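Comparing Gripper Finger Sets on Soft Goods: Bench and Household Procedure

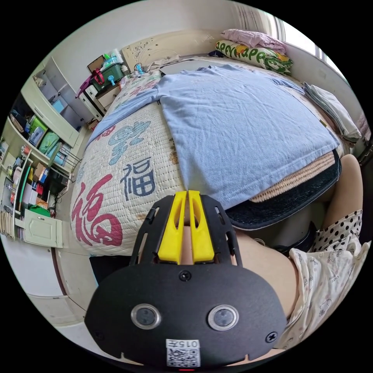 Hand-held gripper with yellow slotted fingers at the foot of a bed, T-shirt laid flat on the quilt.

1. Purpose

This procedure sets out how staff and visiting students compare two finger sets on clothing and bed linen. It applies to the hand-held units issued by the Rondari Manipulation Laboratory. Rigid objects are covered separately in the Homine procedure.

The finger sets under comparison are the Drirance (tapered, compliant) and the Mansour (straight, firm pad). Results are used to select the set fitted to the arm for the following term.

2. Before you begin

Sign out one hand-held unit and record the number on its label in the equipment log. Both finger sets must be compared on the same unit. Changing units partway through invalidates the session, as jaw friction differs noticeably from one to the next.

You will need:
Both finger sets and the matching driver
A T-shirt, a pillowcase and a tea towel
A microfibre cloth for the lenses
A printed score sheet

Wipe the lenses and confirm that the recording light is on. Check that the fingers close squarely at the tips. If they cross or leave a wedge-shaped gap, loosen the mounting screws, realign and retighten.

3. Laying out the garment

Lay the T-shirt flat on a made bed with the hem toward the operator and the sleeves spread. Do not iron it or pull it taut. Ordinary creases give the fingers something to catch, and a garment that is too smooth will favour the firm pad.

A patterned bedspread is acceptable provided the colour of the garment can be told apart from it in the recording. Draw back sheer curtains only if the light is poor; a bright window behind the bed may otherwise wash out part of the view.

4. Running the comparison

Approach the hem from the foot of the bed with the fingers open. Lower the tips until they touch the fabric, close slowly, and lift to the height of the operator's elbow. Hold for six seconds, then release.

Score each attempt as follows:
2 – a single layer is lifted and held
1 – the fabric is lifted together with the bedspread, or slips during the hold
0 – no lift

Complete 36 attempts with each finger set, divided evenly among the hem, the sleeve and the collar. Operators should rest their wrist between positions. Change the fingers, repeat the alignment check and run the same sequence again.

5. Interpreting the scores

In the June sessions, the compliant set reached almost 60 points at its first household site and scored best along the hem. The firm set was stronger at the collar, where the ribbing is thicker. A difference of fewer than six points between sets should be treated as a tie and the session repeated by a second operator.

Scores from the pillowcase and tea towel are entered on the reverse of the sheet and are not added to the garment total.

6. Returning equipment

Remove the fingers, inspect the slots for lint and return each set to its labelled tray. Worn tips are to be reported to Hạnh Bùi at the equipment desk before the unit is signed back in.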